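About Rirnix

Rirnix sells and rents woven baskets for homes, shops, cafes and small hotels. We are based in Rasville, in a former feed store two blocks from the rail crossing, with a second pickup counter in Pronbridge. The company was started by Cristóbal Saavedra, who still does most of the buying and answers the phone on Wednesday mornings.

How we started

Cristóbal ran the housewares floor of a department store before it closed. When the fixtures were sold off he bought the display baskets, 61 of them, mostly bread trays and deep storage baskets that had held towels. He cleaned them in his garage and rented them to a bakery that was setting up a market stall. The bakery kept them for the season and told two other stalls where they came from. By the next spring he had more requests than baskets and began buying new stock.

The name Rirnix doesn't stand for anything. It was painted on the side of the van when he bought it, and the first customers took it for the name of the business.

What we carry

We keep 600 baskets in the Rasville building. Of these, 167 are in the rental pool at any time and the rest are for sale. The main groups are:

Storage baskets for shelves, closets and entryways
Bread and produce baskets for counters and stalls
Log baskets and other floor baskets with handles
Trays for serving and for hotel rooms
Lidded hampers, in two heights

We buy in natural willow, rattan and seagrass, and in synthetic weaves that can be wiped down. Each one has a paper tag with the material, the outside measurements and the inside measurements. The inside measurements are the ones to use if you are fitting something into the basket, and the outside ones if you are fitting the basket onto a shelf. A thick rim can take up a good part of an inch on each side, and we have had enough returns over this that both numbers are now printed in the same size type.

How to judge a weave

People who come into the shop usually pick up a basket by the handle and look at the bottom. We would start with the rim. It takes the most handling, and it is usually where a basket begins to come apart. Run a thumb along it and feel for wraps that slide. On a sound rim the wrapping strands stay put and the spacing between them is even all the way.

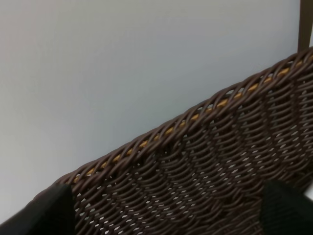

Dark brown wicker with a wrapped rim; the tan core shows between the wraps.

After the rim, look at the side wall. An open weave lets light and air through and is a good choice for towels, blankets and bread in paper bags. It is less useful for anything small, such as clothespins or loose onions skins and all, unless you add a liner. A close weave holds its shape better under weight but costs more and is heavier to lift down from a high shelf.

Last, set the basket on a flat surface and press on opposite corners. A little rocking is normal in natural willow and often settles after a few weeks of use. We don't sell a basket that rocks badly, but we do keep a seconds shelf by the back door where you may find one at a lower price.

Color and finish

Dark brown is what we sell most of, followed by honey and gray. Natural materials vary from batch to batch, so if you need a matching set please order it all at once. We can't promise that a basket bought in July will match one bought the winter before. Synthetic weaves are more consistent, though we have seen differences there too between suppliers.

We do not paint or stain baskets to order. We can give you the name of a furniture refinisher in Pronbridge who does.

Repairs

Our workshop is run by Abdelaziz, who came to us from chair caning. He rewraps rims, replaces handles and patches side walls in willow and rattan. He will look at synthetic weaves as well, but a snapped synthetic strand can't always be worked back in, and he will tell you so before charging for anything. Repairs are done in the order they arrive. A rim usually takes two weeks. You do not have to have bought the basket from us.

Please empty baskets and take out any liners before you bring them in. We hold finished repairs for 60 days and will call twice.

Rentals

Rentals are by the week, with a three-basket minimum. Most go to market stalls, weddings and people preparing a house for sale. Baskets go out clean and should come back brushed out. Don't hose them down. If a basket comes back with ordinary wear there is no charge. If it comes back broken, we charge for the repair, or for the basket if Abdelaziz can't fix it.

Delivery within Rasville is included on orders of ten baskets or more. For smaller orders you can pick up at either location. Large floor baskets nest only in graduated sizes, so bring a bigger vehicle than you think you need, or call and ask us to check what fits.

Care at home

Dust with a soft brush along the direction of the strands. For spills, use a damp cloth and let the basket dry away from a heater. Natural willow that has become brittle can be misted lightly with water a few times a year. Lift a full basket from underneath and not by the rim.

Visiting

The Rasville shop is open mornings and afternoons except Sunday and Monday. Parking is on the gravel side. The Pronbridge counter handles pickups and returns only and has no stock on display. For wholesale accounts, ask for Cristóbal.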